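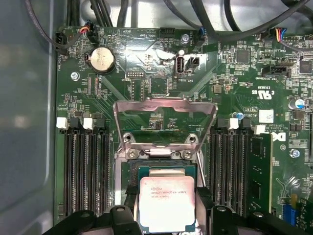 Is there any real value in the "certified refurbished" label on ex-office computers, or am I paying extra for a sticker? I've been looking for a desktop for my daughter, who does some video editing for school and otherwise lives in a browser, and every seller in Dristden seems to have their own certificate. The one I'm leaning toward is an old workstation from Sarine at $300 with a "Fullthorpe Grade A" certificate. The same kind of machine without any certificate goes for a good bit less from private sellers. The listing says Xeon, and the chip does have INTEL XEON E5-1620V2 printed on top, so that part of the ad checks out. It's the rest I can't check.

What the certificate says, more or less word for word: "inspected, cleaned, tested to Fullthorpe standards." I asked what the standards were and got a link to a page saying the standards are strict. I asked whether the drive was new and got the certificate again as a PDF.

So, two questions. Does a grade like this mean anything outside the shop that hands it out? And if not, what should I be asking for? There's a 14 day return window, but returns go back at my cost and these things weigh a ton.

Asked by Themis Chrysikopoulos, October

2 replies

Reply marked helpful

Grades on used computers are mostly about looks. Grade A usually means few scratches, B means some, C means somebody dropped it. There is no single body that hands these out, and one shop's A is another shop's B. I have never seen "Fullthorpe" anywhere else, and I'd treat it as the store's own wording until they show you otherwise.

Stuff I would ask Sarine in writing, before paying:

Drive hours and health. Any tested drive has a report. It takes a minute to pull and costs them nothing to send. If they "don't provide that," assume a worn drive and knock the price of a new SSD off your offer.

Memory. How much, and how many sticks. With four small sticks in four slots, you'd have to throw some out to upgrade.

Graphics card. Get the exact model. These Xeons have no graphics built in, so whatever card is in there is doing all the work, and office cards can be very weak for video.

Power supply. The original or a swap? Some big-name workstations use an odd shape that you can't replace with a regular one from the store.

Who pays if it dies. A return window is one thing, a warranty is another. Ask for the length and whether it covers parts AND labor. I once had a "one year warranty" that covered the case fan.

One more thing the ad won't mention. That chip is from 2013. It was good then. It still browses the web fine, and it'll edit short clips with some patience, but it has no built-in video encoder, the memory is the older DDR3 type, and Windows 11 doesn't officially support it. I'd want to know what operating system they're selling it with, and I would be very suspicious of a listing that says "Windows 11 Pro" and leaves it at that. It can be forced on there, sure. Whether it keeps getting updates is somebody else's promise.

Running cost is worth a thought too. Mine (similar age, different brand) pulls over 60 watts just sitting at the desktop. A small newer office PC uses a fraction of that.

For $300 I'd pass. You can get something years newer with a plain i5 in it, and for school video it will likely beat the Xeon. The word "workstation" adds to the price all by itself.
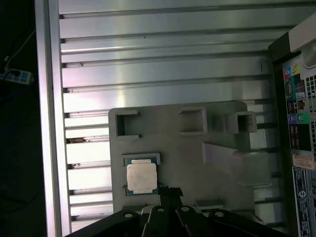 Reply by Filippos Zacharopoulos

Gonna disagree a little. I bought mine from Giannakopoulos, the repair place by the bus station in Dristden, no certificate, no grade, and it's been on my desk seven years. Only thing I ever did was blow the dust out and change the little battery on the board. So old ones can be fine.

But yeah, the certificate is worth zero. I asked the guy at the counter if he did any grading and he laughed.

Can't speak to Sarine, never bought there. Go in person if they let you and have them start it up in front of you – if it has to be "already warmed up in the back" then walk out. And take the side off, or ask them to. Also check the front USB ports, those are always dead.

No idea about the Windows thing, I run Linux.

Comment from Themis Chrysikopoulos

Thanks both. Emailed them for the drive report and the graphics card model. They replied that all units are Grade A. Looking at newer i5 machines now, though I still kind of want the big one.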